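Breakfast and the rest of the day
Speaker notes, Cliltwood evening talk
Forty minutes, then questions, then tea

Before starting: check that people at the back can hear. Ask them to wave if not, and keep checking, as I do drop my voice when I get to a bit I like.

Slide 1. Welcome

Good evening, everybody, and thank you for coming out. It's lovely to see the room this full on a school night, and I do know what some of you will have had to arrange to be here. I gave a version of this talk at Kivberg and another at Furnance, and both times the questions were better than the talk, so please save some up as we go along.

I want to talk about breakfast. I'm not a dietitian, and I shan't be telling you how many grams of anything to eat. I used to be a school cook, and before that I was a child in a house where breakfast was taken very seriously indeed, and what I've come to be interested in is what breakfast does to a household. Who is up first? Who talks? Who reads, and who stands by the sink with a piece of toast pretending to be already gone?

(Pause. People usually laugh and look at whoever they came with. Let them.)

Slide 2. The house I grew up in

My grandmother had the table laid the night before. Bowls upside down so the dust couldn't get in, spoons on the right, the marmalade under a saucer. She said it was so that she could be cross in the morning without having to do anything clever. I've thought about that a great deal since. It meant that the first thing you saw when you came down, half asleep, was a place that had been put there for you.

I didn't copy her when I had my own kitchen, not for years. I moved to Cliltwood in 2000, with a small child and a job that began early, and our breakfasts were a disgrace. We ate in the car. We ate in the hall, in our coats. I once found a crust in my own hood.

(Don't tell the porridge story here, it runs too long. Keep it for questions if somebody brings up microwaves.)

Slide 3. What we read in the morning

Ask: hands up if you read the cereal box as a child.

Nearly every hand goes up at this, it's a lovely moment. Ask for one or two things people remember. Mazes, competitions, masks to cut out of the back once the box was empty (or before it was empty, in our house, and then there was trouble).

I think a good many of us learned to read that way without anybody calling it reading. It is print at exactly the right height, propped up in front of a person who can't leave the table yet. Big letters for the name, small letters for the rest of it, and an animal to keep you company. My daughter knew the word "organic" long before she could spell her own surname, and said it to the vicar. 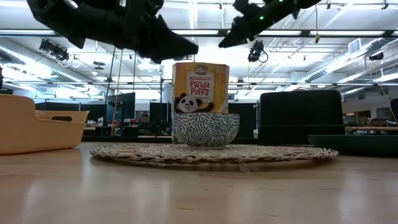

Panda Puffs, organic, peanut butter. Yellow box, big letters, and a panda with one paw up.

Leave that up while I say the next part.

Now, I get asked whether I'm for or against cereal with a cartoon on it, and I'm afraid I'm a disappointment to both sides. What I'd say to parents is to have a look at the side panel with your child, the two of you together, and talk about it. Which word comes first in the list? Is there one neither of you can say? A child of six can do that, and enjoys it, and it's a far pleasanter conversation than the one in the shop with everybody listening. The same goes for nuts and other allergies. Children with an allergy in the family become very good readers of small print, and it does the rest of them no harm to learn as well.

Slide 4. The school years

When I cooked at Furnance we had 700 children on the roll, and we opened a breakfast room in the dining hall with toast, fruit and cereal, and one hot thing on Fridays. I had expected the hungry ones, and they did come, and I was glad of it. What I hadn't expected was how many came who'd eaten already. They came for the sitting down. They wanted a table with other people at it, and somebody behind a hatch who'd say good morning and remember that they didn't like the ends of the loaf.

We made mistakes, of course. We put the tables in rows at first, as they were for lunch, and it was like a railway waiting room. Then one week the floor was being done at one end, everything had to be pushed together, and the noise changed overnight. The little ones were passing things. The big ones were pouring milk for the little ones, and not always spilling it. We never went back to rows.

(If time is short, cut the bit about the toaster. If it isn't, tell it, it's a good one: the toaster did one side only, and we had a whole generation who thought toast was meant to be like that.)

Slide 5. The table itself

So, to the practical part. If you want breakfast to be a slightly kinder quarter of an hour, I'd begin with the table and leave the menu alone for the time being. Clear it the night before. You needn't do the whole kitchen, goodness knows I don't, just the one surface. Put out something that says where a person sits. A mat will do, or a bowl they think of as theirs. It needn't match anything. Mine came from Aoun, the shop on the corner that used to sell lampshades, at £4 each in the closing sale, and they've been through the wash more often than I've had hot dinners.
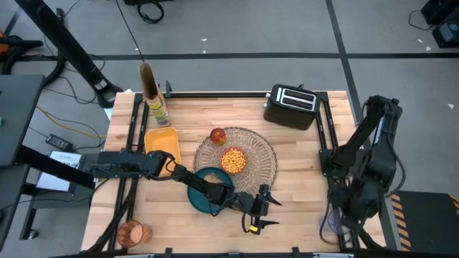
Somebody at Kivberg put a hand up at exactly this point and said that was all very well, but in their house there were three different leaving times and a night shift, and the only meal they had together was on Sunday, so what use was a mat to them?

It was a fair question and I answered it badly on the night, so I've had another think. I'd say the mat matters more in that house. If you come in from a night shift and everyone has gone, a place laid for you is the nearest thing to company. My father worked nights for a while, and my mother always left his cup out with a note under it. They weren't romantic notes. One of them said "Cat sick, stairs, mind." He kept it in his wallet.

So lay the place even if the person won't be sitting opposite you. And if Sunday is your one day, let Sunday be a long one, and don't feel you have to cook. Bread, butter and the radio on low will do nicely.

Slide 6. Something to try at home

Hand round the slips now. (They're in the biscuit tin, not the folder.)

Pick one morning next week. Get up ten minutes sooner, or go without one thing you usually do. Sit down. Phones can go in the bread bin, which surprises people but it does have a lid. Ask one question that isn't about shoes, homework or the time. "What did you dream?" works on small children and very occasionally on teenagers. Write down on the slip what happened, and if it was a disaster then please write that too, the disasters are a great help to me.

Slide 7. Questions

Likely ones: skipping breakfast altogether (say again that I'm not a dietitian, and to ask the surgery if they're worried); fussy eaters; what to do with a partner who doesn't speak before nine. On that last one, I was married to one, and I'd pour the tea and let him be.

Remind them the slips can be posted through the library door, and that the tea urn is switched off at half past.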